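1/ Posting some notes on what we tried in May with the wrist camera policy. Mirko Russo and I ran it on the Tidell arm, with the training code from our Olell repo. Short version: cropping the wrist view helped less than we hoped, and relabeling the grasp moment helped more.

2/ The task is a kitchen one. Food on a plate, microwave on the same table, language command, one arm. We picked it because the burger is a bad shape for two fingers. Tall, round on top, and the rim of the plate gets in the way of a low approach.

3/ Baseline was trained on 100 teleoperated demos. Its usual failure was closing early. The fingers came together before they were on both sides of the bun, and the bun got pushed toward the back of the plate.

4/ Wrist view with a fingertip against the front of the burger, down by the cheese and bottom bun. The white microwave is at upper left.

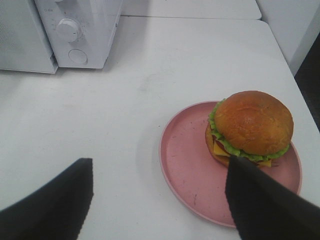 5/ What we changed. We went back through the demos and moved the "close" label later, up to 4 control steps, to the point where the gripper width really starts to drop. Operators press the button before the fingers move, so the old labels were early. No new data was collected.

6/ We trained 2 seeds of each version. Both relabeled seeds closed early less often than both baselines. Two seeds is thin and I wouldn't quote a percentage from it.

7/ Still broken: white microwave on a white table. When the plate is far from it, the policy drifts on the reach to the door. We think depth would help but haven't tested it.

8/ Next is the same relabeling on the Vendmont gripper, which has a longer delay. Script goes in the repo once Mirko cleans up the config files.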